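# Getting a Big Outdoor Sculpture Ready for the Yard

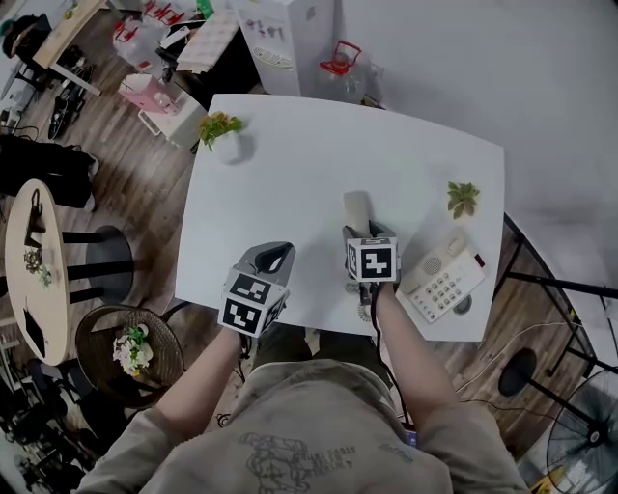
*3 min read · August 25, 2022*

My husband says I talk about concrete the way other people talk about their grandkids, and he may have a point. I've been making yard sculptures for years now (tall, painted, a little silly), and the questions I get are almost never about the art. People want to know how I keep the paint on! So I've gathered up what I do in my own workshop, with a good deal of help from my friend Noura Akl, who has patched more garden pieces than I ever will.

**Let it cure.** I know it's hard. A fresh casting looks ready long before it is, and I once painted a lovely tall column after 2 weeks and watched the yellow come off in sheets by the end of August. I wait a full month these days, longer if it's been damp.

**Wash before you prime.** Plain water and a stiff brush will do for most pieces. For greasy spots I add a squirt of dish soap, rinse until the suds are gone, and leave the thing alone overnight.

**Sand lightly.** I use 100 grit on concrete, just enough to knock down the shine. Go easy on the corners, they round off faster than you'd think.

**Thin coats, and 3 of them.** The masonry paint I buy is Kallametti, mostly out of habit, and any decent exterior acrylic should be fine. Start with the underside and work up. Bright pinks and oranges fade first, so mix a little extra and keep it in a jar with the color written on the lid.

**Mind the base.** My biggest piece, which I call Brastutley for reasons that go back to a very long car trip, sits on gravel with a paver underneath. Set anything tall straight on the lawn and it'll lean by spring. Check it with a level after the first heavy rain.

**Touch up small.** A foam brush and a folded rag will handle chips. Feather the edges while the paint is still wet, and don't fuss over a perfect match on a piece people see from the driveway.

Noura also likes a coat of wax on smooth pieces, once a year. I keep forgetting to do mine.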